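Paiva Bin Picking Cell
Research equipment, shared-use catalog, Nesbridge Laboratory

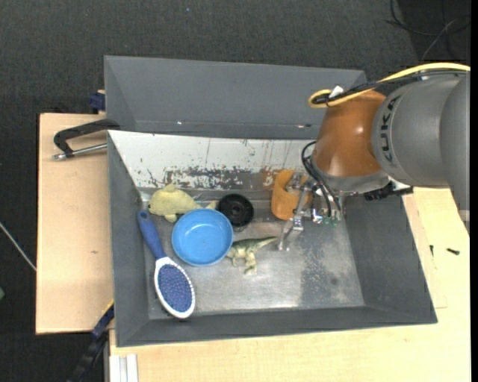
Paiva is a fixed bin picking cell for grasp learning and for comparing grasp selection methods under repeatable conditions. It consists of a KUKA arm, a steep-sided bin, an overhead depth sensor, a control computer and the Grulleck software package. The cell is supplied to member groups by the week, either with an operator or without one.

Method

Grulleck learns to pick from a pile without object models. Each attempt follows the same sequence. The depth sensor records the bin. The planner proposes candidate grasps, each defined by a position, a wrist angle and an approach depth. A scoring network ranks them. The arm executes the top candidate, closes, lifts to a fixed height and checks the finger opening against the empty-close value. The outcome is stored with the depth image and the arm returns the object to the bin from above.

The return drop is part of the method. It changes the arrangement after every successful pick, so that the same set of objects gives a long run of different piles without anyone reaching into the bin. After a failed pick the pile is left as it is and the next candidate is taken. After 5 failures in a row the arm sweeps the fingers through the center of the bin at low height and the sequence starts again.

The scoring network is retrained at the end of each block. Weights from the previous block are kept and can be restored from the control computer.

Objects

The standard working set is a household mix: a plush toy, a round bowl, a hairbrush, a cup, a small dinosaur figurine and similar items. They were picked for differences in stiffness, rim shape and height. Overlap is wanted. A bowl lying against a soft toy is a harder case than either one alone, and the depth image tends to merge the two surfaces into a single blob. Long handles close to a wall are the other common source of failed attempts.

Groups may bring their own objects. Limits:

Longest side: no more than the short side of the bin floor
Surface: no liquids, powders or exposed adhesive
Glass and mirrors: not accepted
Transparent objects: accepted, but depth data will have holes

Bin and work surface

The bin has sloping walls so that objects slide back toward the floor. It is clamped at the rim and must not be moved between blocks, as the wall positions are stored in the collision model. Paint wear on the white inner wall does not affect the depth reading. Shiny areas of the floor can produce dropouts in the depth image; Grulleck fills these from the stored empty-bin scan. Record a new empty-bin scan at the start of every booking.

Gripper

Linkage gripper with metal fingers, mounted on the wrist, cables routed outside the arm. The cable loops limit wrist rotation. The planner knows this limit and will choose the mirrored grasp where one exists. Do not tie the loops back any tighter. Galliline fingertip pads are available on request and are listed as a separate item; results with and without pads should not be pooled.

Result from the reference run

The reference run compared learned scoring with the geometric baseline, which ranks candidates by surface height and edge distance only. Both used the same object set and the same candidate generator. There were 54 test piles, none of them used in training. The learned scoring cleared more piles before the failure limit was reached. Most of the gain came from piles with soft objects on top. For a single rigid object in the open part of the floor there was no useful difference, and the baseline is faster to compute.

Contact with the walls was not reduced. Both methods lose attempts there, and wall contact is handled by the force stop in either case.

Software versions

Grulleck 4 is the current version and has been installed on the cell since February. Logs from version 3 can be read but not used for training, because the approach depth is measured from a different reference point.

Data supplied at the end of a booking

Depth image before each attempt
Ranked candidate list with scores
Joint positions and finger opening
Outcome flag
Network weights for each block

Booking

Minimum period is one week. First-time users need a half-day introduction with Prakash Menon, who also handles requests for changes to the collision model. Requests for logs from the reference run go to Gobnait Phelan.

Page revised July 2018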